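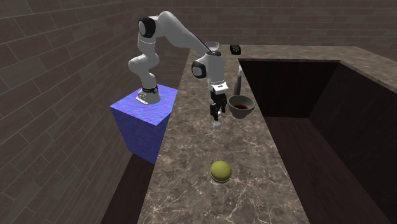
Minutes — Faults and Safety

Uler project, fault review meeting
Held 10/05/2025, Sotiropoulos Building, upstairs meeting room
Chair: Azlan Ngau
Present: simulation group, arm group, lab safety officer, one visitor from Siller
Apologies: the electrical technician, who sent written notes on item 3

1. Previous minutes

Accepted with one correction. The earlier minutes said the spare gripper fingers had been ordered. They had been quoted for but not ordered. The order has now gone in.

2. Bench strike on the lab arm

Azlan went through the sequence from the log. The arm group was trying out the kitchen bench task with a motion plan made in the simulator. The plan was exported from simulation run 2259, loaded through Maleck and started at reduced speed. The approach over the bench looked normal. On the way down the arm did not stop at the hover height and kept going until the fingers met the benchtop. The protective stop tripped and the arm held its position.

Nobody was inside the fence and nobody was hurt. One finger was bent and the benchtop has a chip in it. The arm was backed off by hand with the brakes released one joint at a time, as per the recovery sheet.

The simulation group replayed the same run. In the simulator the gripper comes down to the left of the bowl and holds just above the marble, and nothing touches. The fault does not show there at all, which is why the plan passed its check.

The cause is agreed. Maleck takes heights from the base plate of the arm. The simulator export gives them from the floor and expects the receiving end to subtract the pedestal. The simulated pedestal top is a little below the counter, and the lab pedestal was packed up with a spacer in July last year to bring it level. The spacer was never entered in the cell file, so the subtraction was done with the old pedestal height. The error was enough to put the fingers into the bench.

There was some discussion about whether this should be called an operator error. The meeting decided it should not. The operator followed the loading sheet as written, and the sheet does not ask for a height check. The report will record it as a configuration fault.

Action: arm group to measure the pedestal with the spacer in place and update the cell file.
Action: simulation group to change the export so heights are given from the base plate, and to put the reference in the file header.

3. Protective stop

The technician's notes were read out. The stop worked, but later than he would like. The contact force limit had been set to 300 newtons for an older job with a heavier tool and was left there. With the current gripper it can go a good deal lower.

The safety officer asked who can change the limit. At present anyone with the Maleck login can. She wants it behind a separate password, with each change written in the cell log — who, when and what for. The visitor from Siller said their own sites do it that way and it has not slowed them down much. The arm group was less sure, as they change tools often, but agreed to try it.

The arm stays locked out until the new limit has been set and tested against the load cell. Simulation work can carry on as usual in the meantime.

Action: technician to propose a new limit and run the test.
Action: safety officer to hold the password and start the log.

4. Faults in the simulated kitchen

The simulation group tabled its open list.

(a) Floating cube. A small black cube with a white marking hangs in the air well above the counter. It is not part of the task. Cause not known. The group has not yet checked whether the planner treats it as an obstacle. Azlan asked for this to be settled first, as the upper part of the arm passes through that area.

(b) Ball contact. Ticket 1235 is still open. When the ball is gripped off centre it sometimes sinks partway into the counter and then shoots out sideways. It does not happen from every start position. Someone suggested making the time step smaller. This has been tried and it helped, but the runs take much longer.

(c) Liquid in the bowl. It is drawn but has no weight in the physics, so a bump to the bowl in simulation tells us nothing about spills. Left as it is. The lab trials will use an empty bowl until the contact problem is fixed.

(d) Basin edge. The collision shape along the rim is simpler than the one drawn. A plan can pass close to the left lip and be reported as clear when it is not. The group will tighten the shape and rerun the saved plans against it.

Action: simulation group to report on (a) before any further export, and on (d) at the next meeting.

5. Check before loading

Agreed that no plan goes from the simulator to the lab arm without a height check. The operator will move the arm to a taught point over the bench, read the height in Maleck and compare it with a gauge block. If the two do not match, the plan is not loaded and the cell log is marked. The first run of any new plan will also be done with the bench lowered and a foam sheet on top.

The visitor asked whether the check could be automatic. It could, with a touch probe, but there is no probe for this gripper at present. Azlan will ask for a price. The manual check goes on the loading sheet now.

Action: Azlan to rewrite the loading sheet and post it at the cell door.

6. Repairs and cost

Replacement finger: covered by the order under item 1. Benchtop chip: to be filled, quote received for $318. Approved. The arm's own joint check showed nothing out of range, but Siller has offered to look at the wrist readings and this was accepted.

7. Other business

The fence gate at the Sotiropoulos end is sticking again. It closes, but the switch does not always make on the first push. To be treated as a fault and fixed before the lockout comes off.

The next meeting will be called once the load cell test is done. Reports on 4(a) and 4(d) to be sent round beforehand.

Minutes taken by the arm group. Corrections to Azlan Ngau.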